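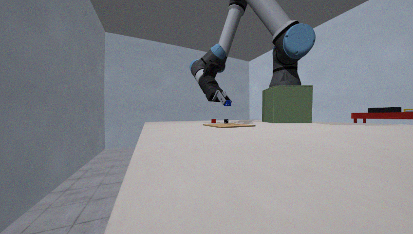 Robotique industrielle | Normes et bonnes pratiques

Par la rédaction
Novembre
Temps de lecture : 3 min

Simulation avant mise en service : Greten publie ses règles pour les cellules à bras robotisé

L'intégrateur Greten a rendu public en novembre un guide de bonnes pratiques consacré à la simulation des cellules robotisées. Le document, long de 40 pages, fixe ce qui doit être vérifié dans un modèle numérique avant qu'un bras soit mis sous tension dans l'atelier. Il a été rédigé avec le bureau d'études Povier et s'applique dès à présent aux projets communs des deux entreprises.

Le guide concerne les tâches de prise et de dépose d'objets sur table, les plus courantes chez les clients de Greten. Il part d'un constat tiré du dépouillement de 721 rapports de mise en service archivés par l'entreprise. Dans 176 d'entre eux, un écart entre la simulation et l'installation réelle a obligé les techniciens à reprendre le programme sur place. Les écarts les plus fréquents portaient sur la hauteur du socle, la masse déclarée de l'outil et la position des équipements voisins, souvent absents du modèle.

La première partie traite de la scène elle-même. Le socle du robot, le plan de travail, les murs et tout équipement fixe situé dans l'enveloppe de mouvement doivent être modélisés aux cotes relevées sur site. Les plans fournis par le client ne suffisent plus. Un objet posé provisoirement à portée du bras doit être représenté s'il est susceptible de s'y trouver pendant la production. Les textures et les couleurs restent libres, sauf lorsque la cellule utilise la vision pour repérer les pièces.

La préhension fait l'objet d'un chapitre à part. Greten demande que chaque prise soit simulée avec au moins 6 orientations de départ de l'objet, y compris lorsque celui-ci arrive en principe toujours dans la même position. Les essais se font d'abord sur des formes simples, en général des cubes, puis sur la géométrie exacte de la pièce. Le coefficient de frottement retenu et son origine doivent figurer dans le dossier. Une valeur laissée par défaut dans le logiciel est admise pour une première étude, mais elle bloque la validation finale.

Le texte encadre aussi les trajectoires. Tout déplacement avec une pièce en pince doit être contrôlé avec le volume de la pièce ajouté à celui de l'outil, ce que certains programmes anciens ne faisaient pas. L'arrêt d'urgence doit être simulé à vitesse nominale, bras déployé et charge maximale en pince. La position d'arrêt obtenue est ensuite comparée à la distance mesurée sur la machine lors de la réception.

Povier a insisté sur la traçabilité. Chaque version du modèle reçoit un numéro et reste conservée avec le programme correspondant. Si un opérateur retouche un point sur site, la correction doit être reportée dans la simulation avant la clôture du dossier. Le bureau d'études reconnaît que cette obligation allongera certains chantiers, en particulier ceux où le modèle est tenu par un sous-traitant.

Le guide rappelle que la simulation ne remplace ni l'analyse des risques ni les essais physiques. La mise en service continue de se faire à vitesse réduite, accès fermé, avec un relevé signé par le responsable de la cellule. Les obligations réglementaires en matière de sécurité des machines s'appliquent sans changement.

L'équipementier Ogundipe, client de Greten pour deux lignes d'assemblage, a indiqué qu'il reprendrait la grille de contrôle dans ses cahiers des charges. Torov, qui fabrique des pinces électriques, juge utile le chapitre sur la préhension, mais souhaite que la méthode de mesure du frottement soit précisée. Selon l'entreprise, deux laboratoires peuvent aujourd'hui remettre des valeurs différentes pour un même couple de matériaux.

Greten dit avoir pris note de cette remarque et prévoit une annexe technique sur ce point. Les cellules déjà en service ne sont pas concernées par le guide, sauf en cas de changement d'outil ou de déplacement du socle. La grille de contrôle peut être demandée au service technique de l'entreprise.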